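The organizer would like it known that she does not believe in bins. She sells a sorting course anyway, out of a rented unit in Siltcombe, and charges up to $158 for it, so I went in with my guard up.

"People buy the containers first," she told me. "Then they have tidy-looking junk."

I asked whether that wasn't exactly what her clients were paying for. She laughed, but she didn't say no.

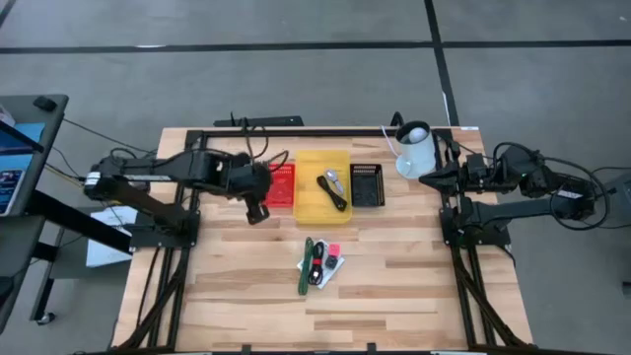 Cables are where she starts every client, and where I had the most doubts. Her claim is that a household can sort a drawer of leads into a few open trays and keep it that way. The trays on her butcher-block table were nothing special, one red, one yellow, and a black mesh basket, and the yellow one had a silver spoon in it along with a coiled cable. I asked what the spoon's category was.

"It's a spoon," she said. "It goes back to the kitchen. The trays are for deciding, they're not for keeping."

That sounded to me like an extra step. She has a handout from Levex, the company she trained with in March, that says a typical home holds 2,000 small loose objects. I asked how they got the number. She didn't know, and to her credit she said so.

"I wouldn't put it on a poster," she said. "I just know the drawer won't close."

She is firmer on packaging. Clients hang on to boxes for years in case they need to return something, and she wants them flattened by the end of the first visit.
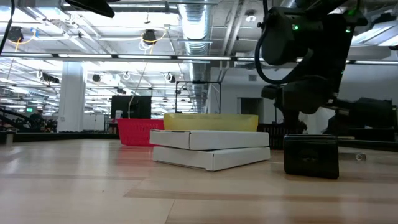
I keep boxes myself and told her so. I once sent back a lamp in its original carton and got every cent of my money. She asked how many others I had kept for the sake of that one lamp. I changed the subject.

What about the people who slide back? A former client in Sirkville told me her trays were full again in two months. The organizer wasn't bothered.

"Full is fine. Full means you empty it. Before, she didn't know what she had."

I'm not convinced that counts as a result, and I still haven't flattened anything.
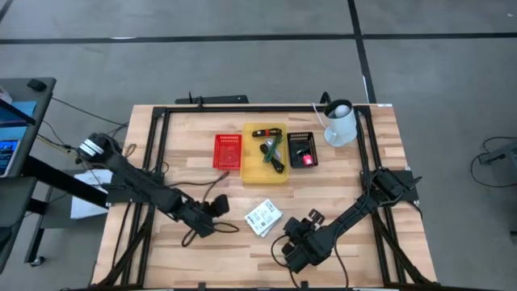
Red, yellow and black containers on the sorting table in Siltcombe, with bundled cables in the yellow tray.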